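Guest Houses > Istley > Safety > Room Inspection

09/04/2023
By Eduardo Mendes

Overview Checklists Forms Contacts

ROOM SAFETY CHECKLIST WITH COMMENTS
Dimaculangan House, Istley. Form 981, filled out before the fall booking period.

Scope: sleeping rooms, hallway, stairs, and the linen closet. The kitchen and boiler have their own form. Floor area covered is about 1,000 square feet. Ratings are OK, ACTION, or RECHECK. An item that could not be reached is marked RECHECK, never OK. 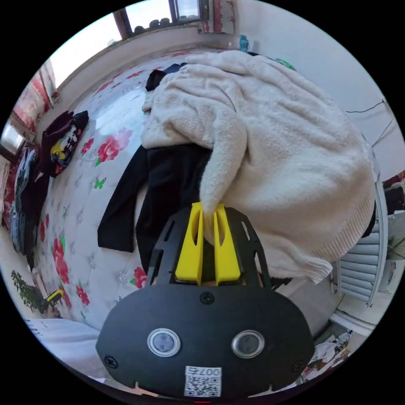
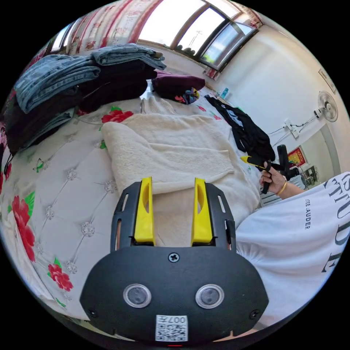

Valter Brandão asked after reading the draft whether the heater items should come ahead of the alarm items, given that both ACTION ratings on the upper floor last November were for heaters. The order has been left as printed on the form so that the two years can be compared line by line. His second point, that the form has no line for extension cords behind headboards, is accepted and appears as item 3.4.

SECTION 1. ALARMS

1.1 Smoke alarm present in each sleeping room. OK.

1.2 Smoke alarm present in hallway on each floor. OK. 2 units, both Trelteo, both fixed to the ceiling.

1.3 Alarms sound when test button is held. OK, all units. The lower hallway unit needed a longer press than the others. Sound was clear with the bedroom doors shut.

1.4 Alarms within replacement date. ACTION. The date on the back of the rear bedroom unit has passed. Replace the whole unit. A new battery does not clear this item.

1.5 Carbon monoxide alarm outside sleeping rooms. OK. Mounted on the wall at the top of the stairs. Test button works.

1.6 Alarms free of paint, tape, and dust. OK after cleaning. The upper hallway unit had paint on the rim, none on the vents.

SECTION 2. HEATERS

2.1 Portable heaters listed by room. OK. The list in the office matches what is in the rooms. One Evau panel heater, rated 900 watts, is assigned to the rear bedroom. No other room has a portable unit.

2.2 Heater plugged directly into wall outlet. OK at time of inspection. Last year the same heater was on a power strip. A printed tag has been tied to the cord near the plug.

2.3 Clear space in front of and beside heater. ACTION. The space is adequate with the chair pushed in. With the chair pulled out it is not. Move the chair to the window side and mark the position on the room plan.

2.4 Bedding cannot reach heater if it slides off the bed. RECHECK. This was tested with the summer covers only. Repeat with the winter blankets, which are larger and hang lower on the wall side.

2.5 Tip-over switch works. OK. Heater cut out when tilted and restarted when stood upright.

2.6 Cord and plug free of damage. OK.

SECTION 3. OUTLETS, LAMPS, AND CORDS

3.1 Outlet covers whole and tight. ACTION. Front bedroom, left of the door: cover cracked at one corner. Outlet taped off until the cover is changed.

3.2 Bedside lamps stable, shades not touching bulbs. OK. One shade in the front bedroom was tilted and has been straightened.

3.3 Bulbs at or under the rating on the lamp. OK.

3.4 No extension cords behind headboards or under rugs. New line. ACTION. One cord was found behind the headboard in the middle bedroom – it served a clock and a phone charger. Removed. The bed will be moved toward the outlet so that a cord is not needed. Cleaning staff are to look behind the headboard at each changeover and report any cord they find.

3.5 Electric blankets. None supplied. The house rules ask guests not to bring their own. Reword this line in the house rules, where it sits between parking and checkout and is easy to miss.

SECTION 4. BEDDING AND SOFT FURNISHINGS

4.1 Blankets and throws free of burns, open seams, and loose trim. OK except for one throw from the linen closet with an open seam. Set aside for repair.

4.2 Care labels present and readable. RECHECK. Several older blankets have labels too faded to read. Without a label the drying temperature is a guess, so these should go through on low heat only until they are replaced. Fleece items are not to be ironed.

4.3 Covers clear of the floor on the door side. OK. Covers that reach the floor are a trip hazard for anyone leaving the room in the dark. Make up the door side first and let the extra width fall toward the wall.

4.4 Curtains clear of heaters and lamps. OK. Curtains in the rear bedroom are tied back.

4.5 Linen closet: nothing stored against the light fitting. ACTION. The top shelf was stacked to the ceiling. Spare pillows moved to the lower shelf. Fix a strip across the wall at the maximum stack height.

SECTION 5. WAYS OUT

5.1 Doors open fully from inside without a key. OK, all rooms.

5.2 Windows open and stay open. RECHECK. The middle bedroom window opens but drops slowly. Sash cord to be looked at.

5.3 Hallway and stairs clear. OK. The laundry cart was parked at the foot of the stairs on arrival and was moved before the check began. Comment repeated from last year: the cart belongs in the utility room between loads.

5.4 Handrail firm along its full length. OK.

5.5 Stair carpet tight on every step. ACTION. Third step from the top lifts at the front edge. Temporary tacks are in. The fitter has been called and has not given a date.

5.6 Exit plan posted on the inside of each room door. OK in front and middle bedrooms. Missing in rear bedroom. New copy printed and posted during the visit.

5.7 Night light works in hallway. OK. It comes on late at dusk but is bright enough once lit.

REPLY TO DRAFT COMMENTS

Valter Brandão also wrote that RECHECK items tend to stay open when they are tied to no person. Agreed. Items 2.4 and 4.2 are now assigned to him, and item 5.2 to me. The ACTION items go to the maintenance log in the order given above, except that 1.4 and 5.5 are to be done first. The rear bedroom is not to be let until 1.4 is closed.

On his question about keeping the old forms: keep them. Last year's copy is in the same folder, with the heater readings written on the reverse.

Next full check: November, after the winter blankets have been put out.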